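최종 수정: 2024년 12월 3일
읽는 시간: 한참 (쓴 사람도 길다고 생각함)

[Tirkier 수리모임 메일링] Re: 데스크톱 분해 순서 / CPU 소켓 / 케이블 정리

보낸 사람: Ruan Hendricks
받는 사람: 수리모임 전체

급하게 씁니다. 버스에서 쓰다가 내려서 마저 쓰는 중. 오타는 알아서 읽어 주세요.

Merike 메일에 답이 늦었는데 질문이 여러 개라 중간중간 끼워서 답합니다. Deltulbridge 쪽에 넘길 본체 이야기고, 노트북은 다른 메일에서.

> Merike Krūmiņa 님이 씀:
>
> 안녕하세요, Merike예요. 지난 모임에 못 가서 뒷북 질문입니다.
> Deltulbridge에 보낼 데스크톱이 전부 15대라고 들었는데요,
> 분해 순서를 사람마다 다르게 하고 있는 것 같아요. 제가 맡은
> 두 대는 메인보드부터 보려고 했더니 케이블이 위로 다 지나가서
> 손이 안 들어가더라고요. 파워를 먼저 빼는 게 맞나요?

아니요 파워는 그대로 두세요. 순서는 이렇게.

전원선 뽑고, 전원 버튼 몇 번 눌러서 잔류 전기 빼고. 본체 눕히고, 옆판 열고. 판은 나사랑 같이 둘 것. 옆판만 쌓아 두면 나중에 어느 본체 판인지 모릅니다. 같은 모델처럼 보여도 걸쇠 위치가 조금씩 달라요. 지난번에 안 맞는 판 억지로 밀어 넣다가 휜 거 아직 있습니다, 창고 문 뒤에.

그다음이 사진 찍기. 케이블 건드리기 전에요. 어느 선이 어디 꽂혔었는지, 특히 앞면 버튼 쪽 가는 선들. 이거 안 찍고 뽑은 사람 꼭 나오고 그 본체는 제가 매뉴얼 뒤져 가며 다시 꽂습니다. 매뉴얼 없는 것도 있음.

그다음 먼지. 에어 불기 전에 팬을 손가락으로 잡고. 팬이 에어에 휙휙 돌면 안 좋습니다. 붓으로 먼저 털고 나서 에어. 청소기는 쓰지 마세요, 정전기.

손이 안 들어가는 건 드라이브 케이지 쪽 케이블 때문일 거예요. 전원선 다발(빨강 노랑 주황 섞인 것)을 보드에서 뽑지 말고 일단 옆으로 젖혀서 케이지에 걸쳐 두면 됩니다. 그러면 소켓 주변은 웬만큼 보여요. 안 되면 드라이브 쪽 커넥터만 빼세요. 보드 쪽 큰 커넥터는 걸쇠 누르고 똑바로 위로. 좌우로 흔들면 보드가 휘어요. 휘면 끝.

> CPU는 다 빼서 모으기로 한 건지, 아니면 죽은 것만 빼는 건지
> 공지가 없었던 것 같아요. 어떤 본체는 이미 빠져 있던데
> 누가 뺀 건지 적혀 있지도 않고요.

공지 안 한 건 제 잘못. 정리하면:

- 켜지는 본체는 CPU 빼지 않음. 써멀이 말라 있으면 쿨러만 떼서 닦고 다시 바름
- 안 켜지는 본체는 CPU 빼서 테스트 보드에 꽂아 봄. 살아 있으면 봉투에 넣고 본체 번호 적음
- 이미 빠져 있는 본체는 기증받을 때부터 없었을 수도 있음. Tollix 시트에서 "CPU" 칸 확인. 칸이 비어 있으면 모르는 거니까 "없음"이라고 새로 적어 주세요. 그냥 비워 두지 말고

봉투는 정전기 방지 봉투(은색). 지퍼백 금지. 지퍼백에 담긴 거 두 개 발견했는데 하나는 테스트에서 안 떴습니다. 지퍼백 탓인지는 모르겠고 어쨌든 금지.

소켓은 빈 채로 두는 시간이 짧을수록 좋습니다. 레버 풀고 덮개 세워 놓은 상태로 자리를 비우지 마세요. 위로 뭐가 떨어지면 핀이 상하고, 소켓 핀은 저희 실력으로 못 고쳐요. 저는 예전에 바늘로 해 보다가 더 망쳤습니다. 옆에서 Dlamini 씨가 보고 있었는데 아무 말 안 하더라고요. 말려 주지.

작업 중이면 열어 놔도 됨. 화장실 갈 거면 덮개 내리고. 플라스틱 보호 뚜껑이 남아 있으면 그거 끼우고. 뚜껑은 서랍 맨 위 칸 깡통에 모아 뒀습니다. 과자 깡통인데 과자 없음.

> 써멀 페이스트가 거의 다 떨어졌어요. 제가 사 갈까요?
> 어디 걸 사야 하는지 모르겠어서요. 예전 거 튜브에는 글씨가
> 다 지워졌어요.

네 사 주세요. 하나에 4000원짜리면 충분합니다. 비싼 거 필요 없음, 게임하는 본체 아니고 문서 작성이랑 영상 보는 용도예요. 영수증은 사진으로 보내 주시면 됩니다. 종이 영수증은 제가 잃어버려요.

바르는 양은 쌀알 하나. 지난번에 한 대 열었더니 소켓 틀까지 흘러 있어서 닦는 데만 저녁 다 갔습니다. 닦을 때는 알코올이랑 커피 필터. 휴지는 보풀 남아요. 알코올도 얼마 안 남았으니 같이 부탁해도 될까요. 약국 거 괜찮은데 농도 70짜리 말고 더 진한 걸로요. 없으면 그냥 두세요, 제가 알아볼게요.

> SATA 케이블이 색깔별로 뭐가 다른 건가요? 파란 것도 있고
> 빨간 것도 있고. 혹시 섞어 쓰면 안 되는지.

색은 상관없습니다. 제조사 마음이에요. 중요한 건 걸쇠가 있느냐, 그리고 한쪽이 꺾인 모양이냐 둘 다 일자냐. 꺾인 게 드라이브 쪽으로 가야 옆판이 닫히는 케이스가 있어요. 반대로 꽂으면 판 닫을 때 눌립니다. 눌린 채로 몇 달 쓰면 드라이브가 있다가 없다가 함. 이거 때문에 9월에 한 대 반품 왔었죠.

케이블 상자는 제가 한 번 정리했는데 그새 또 엉켰네요. 제발 돌돌 말아서 고무줄. SATA는 너무 세게 접지 말고 크게 한 바퀴만. 전원 변환 케이블은 다른 상자(뚜껑에 테이프 붙은 거)입니다. 거기다 모니터 선 넣은 사람 누구예요.

파워가 모듈형이 아닌 본체는 남는 전원선이 길게 나오니까 케이스 안에서 케이지 뒤로 돌려서 묶어 주세요. 팬 쪽으로 늘어지지 않게. 팬에 선 닿으면 드르륵 소리 나고 받은 쪽에서 고장이라고 연락 옵니다. 케이블 타이는 자를 때 가위 말고 니퍼. 자른 끝이 날카로우면 손 베이니까 바짝. 타이도 남은 게 얼마 없는데 이건 100개 묶음으로 이미 주문해 놨어요, 따로 안 사셔도 됩니다.

> 확장 슬롯 뒤쪽 금속 덮개가 빠진 본체가 있는데 그냥 보내도
> 될까요? 막는 게 좋을 것 같긴 한데 여분이 어디 있는지 몰라요.

막아 주세요. 먼지도 먼지지만 애들이 손가락이나 동전 넣습니다. 여분은 창가 선반 아래 나무 상자. 규격은 거의 같은데 끝이 꺾인 각도가 살짝 다른 게 섞여 있으니 끼워 보고 맞는 걸로. 나사는 굵은 거랑 가는 거 구분하시고. 슬롯 덮개랑 케이스 나사는 굵은 거, 광드라이브는 가는 나사. 하드 3.5인치는 굵은 거. 헷갈리면 손으로 먼저 돌려 보고, 두 바퀴 돌기 전에 뻑뻑하면 틀린 나삽니다. 드라이버로 이기려고 하지 마세요.

그래픽카드 들어 있던 건 빼고 보냅니다. 뺄 때 슬롯 끝 걸쇠 꼭 누르고요. 걸쇠 부러뜨려도 쓸 수는 있는데 보기가 좀 그래요. 뺀 카드는 Tollix 시트 "부품" 탭에.

> 램은 섞어서 꽂아도 되나요? 용량이 다른 게 많아서요.

되긴 되는데 한 본체 안에서는 같은 걸로 맞춰 주세요. 안 맞으면 하나만 꽂고 보내는 것보다는 섞어서라도 두 개가 낫습니다. 단, 섞은 건 메모리 테스트 밤새 돌리고 나서. 한 번만 돌리고 통과라고 적지 마시고요.

꽂을 때는 홈 위치 보고. 양 끝을 엄지로 눌러서 딸깍. 딸깍 안 했는데 화면 안 나온다고 보드 불량 딱지 붙인 본체가 세 대 있었는데 다 멀쩡했습니다. 불량 딱지 붙이기 전에 램 뺐다가 다시, 접점은 지우개로 살살, 그래도 안 되면 보드 건전지 빼고 좀 기다렸다가 다시. 이 정도는 해 보고 딱지 붙여 주세요.

부풀어 오른 커패시터 있으면 그건 바로 딱지 붙여도 됨. 윗면이 볼록하거나 갈색으로 뭐가 새어 나온 거. 애매하면 저한테 사진. 납땜은 제가 주말에 몰아서 합니다.

> 마지막으로, 하드는 지우고 보내는 건지 빼고 보내는 건지요.
> 개인정보 때문에 좀 불안해서요.
> 답 급하지 않아요. 다음 모임 전까지만 알려 주세요!
> Merike

하드는 전부 뺍니다. 예외 없음. 살아 있는 건 지우는 프로그램 끝까지 돌리고 다시 쓰고, 죽은 건 구멍 뚫습니다. 구멍은 Dlamini 씨 담당이고 보안경은 공구함 안쪽. 뺀 하드에 본체 번호 안 적혀 있으면 못 돌려놓으니까 빼자마자 적어 주세요. 유성펜으로 라벨 위에. 포스트잇은 떨어져요.

케이지가 걸쇠식이면(파란 플라스틱 손잡이 달린 거) 나사 없이 들어 올리면 빠집니다. 안 빠진다고 힘주지 말고 손잡이 끝까지 젖혔는지부터. 그 파란 게 오래돼서 잘 부러져요. 추운 날은 특히요, 작업실 난로 좀 켜고 하세요.

그리고 질문엔 없었는데 생각난 거 몇 가지.

작업대. 끝나면 비워 주세요. 나사 하나라도 남으면 다음 사람 본체 밑에 깔리고, 알루미늄 판 골에 들어가면 잘 안 보입니다. 자석 접시 쓰세요, 사 놓은 거 아깝게.

번호 스티커. 앞면에 붙이지 말고 뒷면 파워 옆. 앞에 붙였던 건 떼면 자국 남아서 닦느라 고생.

케이스 긁힘. 검은 앞판에 흠집 있는 건 그냥 보냅니다. 매직으로 칠하지 마세요. 누가 칠했는데 햇빛 받으니까 보라색이에요.

모서리. 안쪽 철판 마감이 안 된 케이스가 꽤 있습니다. 드라이브 자리 안쪽으로 손 넣을 때 장갑. 밴드는 전화기 옆.

배송은 Deltulbridge에서 차를 가지고 온다고 했고, 날짜는 그쪽에서 정해지면 알려 드릴게요. 저도 아직 모름. 상자는 필요 없고 담요로 사이사이 끼우면 된다고 합니다. 담요 남는 분 계시면 가져와 주세요. 세탁 안 해도 되는데 개털은 좀 빼고.

키보드 마우스는 지금 서랍에 70개 넘게 있어서 더 안 받습니다. 주변에서 준다고 하면 고맙지만 괜찮다고 해 주세요. 모니터 전원선은 받아요. 계속 모자람.

참 Merike, 맡은 두 대 중에 전원 버튼이 안으로 들어가서 안 나오는 거 있죠? 앞판 떼고 스프링만 다시 걸면 됩니다. 앞판은 안쪽 걸쇠 세 개, 아래부터. 위부터 하면 부러져요. 스프링 튀니까 수건 깔고.

저는 다음 모임에 좀 늦게 갑니다. 열쇠는 늘 두던 데. 먼저 온 분이 멀티탭 스위치부터 확인해 주세요, 지난번에 켜진 채로 갔더라고요.

빠진 거 있으면 이 메일에 이어서 물어봐 주세요. 개인 메일로 보내시면 같은 답을 여러 번 쓰게 되어서.. 부탁드려요.

Ruan

첨부 하나. 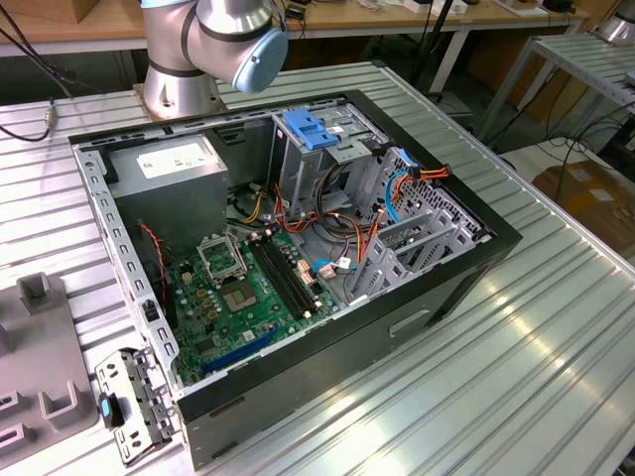
옆판 연 본체. CPU 빠져 있고 소켓 덮개는 세워진 상태, 파란 SATA 선 연결 전후로 비교하지 말고 그냥 배치만 참고.

문의: 목록 관리자에게 회신 | © Tirkier 수리모임 | 맨 위로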